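Kotberg House – Shared Kitchen Working Meeting
Minutes

Place: Meeting room next to the third-floor kitchen, Kotberg House
Start: 2:00 p.m.
Represented: Kotberg building office, Vernley, Innes
Apologies: Arnusstead

1. Minutes of the last meeting

Accepted with one correction. Under item 4, "sink unit" should read "island unit." The wall sink was taken out of use before Vernley moved in and is not part of the present work.

2. Matters arising

2.1 The loose outlet cover in the corridor has been fixed. Closed.

2.2 The request for a second dishwasher stays on hold. The building office has no plumbing drawing for the south wall, and Innes will not price the job without one. Carried forward.

2.3 The key for the supply closet is now kept at the front desk. Vernley noted that the desk is not staffed after 5:00 p.m. and asked for a second key. Agreed.

3. Sink area

3.1 The building office reported on the state of the sink. The basin is stainless steel with a brushed finish, set into the white counter. No replacement is proposed. The sealant at the rim will be checked at the next routine visit and redone where it has lifted.

3.2 The chrome wire rack is on the counter strip beside the sink. Innes asked whether it could go on the wall to free the strip. The wall fixings would need a backing board, and the rack would then be out of reach for some users. Agreed that the rack stays where it is.

3.3 The tall black appliance with the white base stays on the counter on the other side of the sink. Vernley prefers to have it farther from the water. The building office will measure the distance and report back. Until then it is not to be moved onto the rack side.

3.4 Items are not to be left in the basin overnight. Existing rule, restated at the request of Vernley.
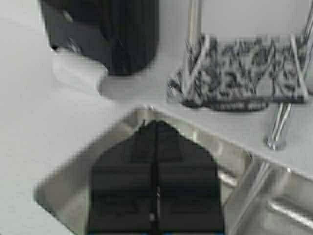

4. Island counter

4.1 The island is used by 80 people across the tenants, and most complaints received in June concern things left on it. The building office read out the list. Repeated entries were packaging, glasses with drink still in them, and cloths left over the edge.

4.2 Packaging. Cardboard boxes are to be flattened and taken down to the bay on the ground floor by the tenant that received the delivery. A box standing on the counter takes up space needed for food. The same applies to flat cardboard in front of the sink. Innes asked whether a sheet may be kept there to protect the surface. Not agreed – the counter does not need it, and card holds water.

4.3 Glasses. Anyone finding an unfinished drink may empty it and put the glass by the sink. Wine glasses are not to go in the dishwasher.

4.4 Cloths. The gray patterned cloth belongs to the kitchen stock. When hung over the front edge of the island it can hang down over the cabinet fronts and toward the drawer pulls. Innes proposed a rail on the end panel. The end panel carries an electrical outlet, so any rail would have to keep clear of it. The building office will look at a hook inside a cabinet door as a second option.

4.5 Edge of counter. The rounded front edge is sound. No work needed. 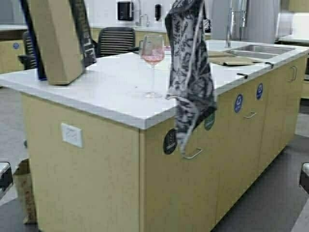

5. Waste and recycling labels

5.1 The round stickers on the cabinet fronts were reviewed. Blue carries the white recycling symbol. Black carries a trash-can icon and the word TRASH. There is also a green one. Vernley reported that new staff do not know what the green one is for. The building office will issue a one-page key, to be sent to all tenants and placed inside the nearest cabinet door.

5.2 A towel or cloth hung over the front of the island can cover the stickers. Noted as a further point in favor of the hook under 4.4.

5.3 Innes asked for larger labels. Not agreed for now. The present size fits above the bar handles, and a larger sticker would run across the joint between door and drawer on some units.

5.4 Arnusstead had sent a written note asking for liners of a heavier grade. The building office will order one carton and compare.

6. Plates and utensils

6.1 Plates and utensils left at the far side of the island are being treated as spare by some users and as private by others. Agreed that anything on the counter at 6:00 p.m. counts as kitchen stock. Tenants with their own plates should keep them in their own cabinet.

6.2 Clear plates are hard to see against the white counter. Vernley asked that they be stacked with the colored ones when not in use.

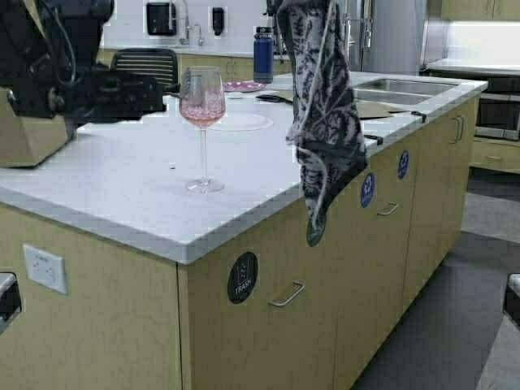
6.3 Flat boards may stay on the counter beside the sink, provided they are dry. Boards with deep cuts are to be discarded. The building office will buy replacements from the general supplies line.

7. Budget

7.1 The amount set aside for the kitchen this year is 2000. The first quote for the cabinet door repairs, rail and sealant together came to 3000. Innes will split the quote so that the sealant can go ahead alone, with the rail priced as a separate line.

7.2 Door repairs are deferred until the split quote is in.

8. Actions

Building office: second closet key; distance from appliance to sink; label key; liners; boards; hook option.
Innes: split quote.
Vernley: circulate 4.2 and 6.1 to its own staff.
Arnusstead: confirm cabinet allocation in writing.

9. Other business

None.

Meeting closed at 3:10 p.m. Next meeting in the same room, time to be confirmed by the building office.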